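Refurbishing Desktop Computers for Reuse: Inspection of Memory Slots and Nearby Board Parts

Student project report, Clornilthorpe Technical College

1. Background

The college received a batch of used desktop computers from the Bukden office closure in July. There were 50 machines in total. Most had been stored upright on open shelving and had collected dust. The aim of the project was to decide which machines could go back into use as general study computers, which could be kept for parts, and which should be sent for recycling.

This report covers only the memory slots and the board area next to them. Power supplies, drives and cooling fans are covered in the second report. The choice of memory as a starting point was practical. A poor contact in a memory slot gives faults that look like other faults, such as random restarts or a machine that will not start at all, and time spent on other tests is then wasted.

2. Method

Each case was opened on an earthed mat with the mains lead removed. The power button was held in for several seconds to discharge the supply. The side panel was taken off and the case laid flat. Memory modules were removed and placed in labelled bags. The bag number matched the number on the case.

Loose dust was removed with a soft brush and a hand blower. Compressed air from the workshop line was not used, as the line carries some moisture. The slots were then checked in order, starting with the one nearest the processor. The following were recorded for each board:

- condition of the contacts along the full length of each slot
- movement of the latches at the slot ends
- any swelling, leakage or lean on the capacitors close to the slots
- seating of the power connector and of the small header leads
- condition of the screws and standoffs holding the board

Results were entered on a paper sheet and copied to a spreadsheet at the end of each session. The spreadsheet held 655 rows when the work was finished, one row for each check that needed a written remark.

After inspection, one known good module was fitted to each slot in turn and a short memory test was run. The test program was Vincze, which starts from a USB stick and does not need a working drive. A slot was passed if the module was found at its full size and the test gave no errors.

3. Results

Of the machines inspected, 40 passed on all slots at the first attempt. The remainder showed at least one fault. Most of these were cleared by cleaning the module edge with isopropyl alcohol and refitting it. Two boards had a broken latch. The slots still worked, but the module could be pulled out with very little force, so both boards were marked as parts only.

Capacitor faults were less common than expected. One board had a capacitor with a raised top and was not powered up. On several others the capacitors leaned slightly, but their tops were flat and the boards passed the test.

Cable routing caused more trouble than the parts themselves. In the smaller cases the thick cable passes over the board close to the slots, and the thin header leads are easily pulled when a module is taken out. On three machines the front panel lead was knocked off during the work and had to be refitted from the board drawing. The method was changed after the third case, and the header leads were photographed before any module was removed.

The four-slot boards were the easiest to inspect, with the contact rows visible along the grooves once the modules were out. The latches are at the upper right in this view, and the capacitors stand between the black cable and the slots.

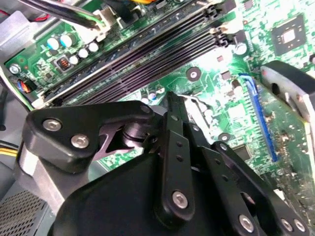
4. Discussion

The order of work could be improved. Cleaning all the cases first and testing afterwards meant that each one was lifted twice. A single pass would have been faster, although the bench would then have needed a separate area for dusty work.

The memory test was kept short, at 14 minutes per slot. A longer test may find weak modules that a short test misses. This affects the modules more than the slots, and the modules will be tested overnight in the next stage - the Diseo test rack can be used for this when it is free.

The paper sheet should have a fixed list of remarks. Free wording made the results slow to sort, and the same fault was written in several ways.

5. Further work

The machines that passed will go on to the power supply check. The parts-only boards will be stored in anti-static bags, with their slot results written on the label.

Related reports

Power Supply Checks on Used Desktop Computers
Sorting and Labelling Spare Memory Modules
Safe Removal of Dust from Computer Cases
Wiring of Front Panel Headers: Bench Notes
Storage of Circuit Boards in Unheated Rooms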